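Why Hot Chocolate Goes Lumpy

Cocoa powder is made from the beans of the cacao tree. The beans are dried, roasted and ground, and much of the fat is pressed out. The dry part left over is crushed into powder.

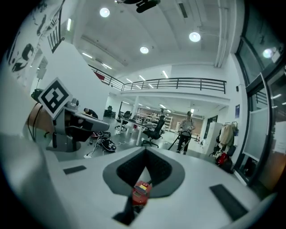

Cocoa does not mix easily with milk. Each grain still holds a little fat, and fat pushes liquid away. The grains stick together with dry powder trapped inside. Floors get dry crumbs too, and a vacuum hose like the one held by the person in the gray top can pick those up. A lump in a mug needs stirring.

Mix the cocoa with one spoonful of milk first -- it makes a thick paste. Then add the rest slowly.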